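# 藤编餐椅座面松弛,应当重新编织还是整体更换? 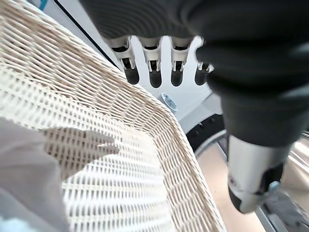 本人受托管理 Bralludwood 小区公共活动室的家具,现就藤编椅的维护事宜向各位请教。

活动室共有同款藤编椅 13 把,自启用以来一直供住户阅览、会客使用。今年 9 月例行检查时,发现其中 3 把座面明显下陷,中央部位的藤条有断裂,靠背及扶手尚属完好,骨架未见松动。经向 Dromeck 家具维修部询价,重新编织座面每把收费 210 元,工期视订单情况另行通知。

现有以下事项拟请有经验者指导:

1. 座面下陷但断裂较少者,能否先行自行处理,暂不送修?
2. 重新编织后的新藤与旧藤色差是否明显,有无办法使其接近?
3. 活动室冬季供暖期间空气干燥,日常养护应注意哪些方面?

室内湿度计在供暖期的读数通常偏低,夏季则可达 80%,供参考。

发帖人:Bohdana Koval

---

**Uthai Kaewkla**

您好。本人从事藤器修复多年,现就所列事项逐一答复。

关于座面下陷:首先应区分材质。天然藤条受潮后会变软,干燥过程中收缩,轻度下陷可利用这一特性予以恢复。具体做法为:将椅子倒置,以温水浸湿的棉布覆盖座面背面,保持湿润至藤条手感柔韧,随后撤去湿布,置于通风阴凉处自然晾干。晾干期间不得坐人,亦不得用吹风机或取暖器烘烤。若为纸绳或塑料仿藤,上述方法不适用,纸绳遇水反而容易损坏。请务必先在隐蔽处取样确认。

已经断裂的藤条无法通过此法修复。断裂仅有一两根且位于边缘的,可用同规格藤条穿插补编,两端压入相邻纹路之下,以少量木工白胶固定。断裂集中于中央受力部位的,建议重编,局部补编难以承受长期使用。

关于色差:新藤颜色一般较浅,与旧藤并置时差别较为明显,日后会逐渐加深。如对外观要求较高,可请维修方在编织前以稀释的水性着色剂试色,并保留色样,待贵方确认后再行施工。已涂清漆的旧椅,还应核对漆面光泽。

关于养护:供暖期间椅子应远离散热片,定期以拧干的湿布擦拭。夏季湿度偏高时需注意通风,发现霉点应及时用软毛刷清除,再以干布擦净。缝隙内的积灰宜用吸尘器配毛刷头处理,避免使用硬质刷具。

至于报价,不同编法的工时相差很大,请要求对方在报价单中列明编法、藤条规格及是否包含拆除旧座面的费用。

---

**Gidville 物业旧物组**

补充一点意见。我处曾将一批椅子送 Bunnag 工坊重编,前后历时近三个月。建议分批送修,以免影响活动室正常使用。另,送修前应逐把编号并拍照留底,取回时据此验收。

---

**阁楼上的木匠**

加个坐垫即可,不必修。

---

**Bohdana Koval**

感谢各位答复。经在座面背面取样,确认为天然藤条。拟先对下陷较轻的一把采用湿布法处理,其余两把送修,并要求维修部提供色样。坐垫方案已予考虑,但断裂的藤条端头可能继续外翘,存在刮伤衣物的隐患,故暂不采纳。

另请教 Uthai Kaewkla 先生:湿敷时扶手与座面连接处的缠藤是否需要一并遮盖?

---

**Uthai Kaewkla**

不必浸湿,用干毛巾隔开即可。缠藤若有钉头外露,请先检查有无锈迹,锈水渗入藤条后很难清除。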